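Parcel Corner: New Rules for the Shelves

From August we are sorting the parcels by destination, and every place on the shelf has its own small paper tag.

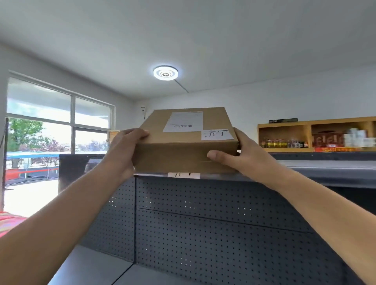
Many of you have asked why the old system had to go. Last month we handled 176 boxes in the Jirow building, and too many of them waited on the wrong shelf until somebody phoned to complain. Chang-ho Maeng has worked with me on the new order, and I think it is now much easier to follow, also for the colleagues who come over from Thygesen only two days in the week.

Please write the name of the destination by hand on a small note and put it on top of the box, next to the shipping label. Do not cover the barcode — the driver must scan it, and last week he had to peel off 3 notes before he could leave. Use a thick black pen. The name on the box should be the same as the name on the shelf tag, in the same writing. If you don't read the Chinese names, compare the characters slowly or ask at the desk.

Heavy boxes stay on the floor by the door. Lift with both hands, also when the box looks light.

The pickup for Jaltport is now at 5 in the afternoon, and on Friday already at 2. Parcels that come later will wait until the next pickup.

Aksel Riis has new paper notes and tape in his drawer. If a tag falls off, please tell him the same day and don't guess the place.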